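Packing up a desk drawer before a move — quick version, did this in February when we left the Prelgate office and I keep getting asked for it.

**What you need**

- one small box per drawer, cardboard, with a lid that's attached
- packing tape
- a marker
- sandwich bags for clips and pins

**Steps**

1. Dump the whole drawer on the table. All of it. Don't pick through it in place, takes twice as long.
2. Toss dried-out pens, dead batteries to the recycling tub, old receipts in the shred pile.
3. Heavy stuff flat on the bottom — staplers, tape, hole punch.
4. Bags of small things on top. Squeeze the air out first.
5. Close it, one strip of tape accross the front, not the sides.
6. Write name + drawer on the lid. Mine said "Mabula, N. — top left".

Leave the tape roll for last or you'll be cutting a box open to get it back. Did that twice.
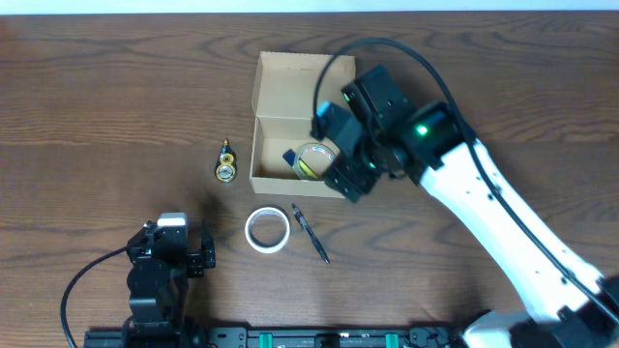 Do I need to wrap the stapler? Only if it's going in with something that scratches, and then a sheet of scrap paper is plenty.

Boxes go in a crate, 24 to a crate if they're the small size. Lids up, writing facing you. Don't stack crates more than 5 high, teh bottom ones sag.

Unpacking — same order backwards, one drawer at a time. Took me almost 47 minutes for the full desk, coffee included.

Cables are a seperate job, will write that up when I get to it.

— Nyokabi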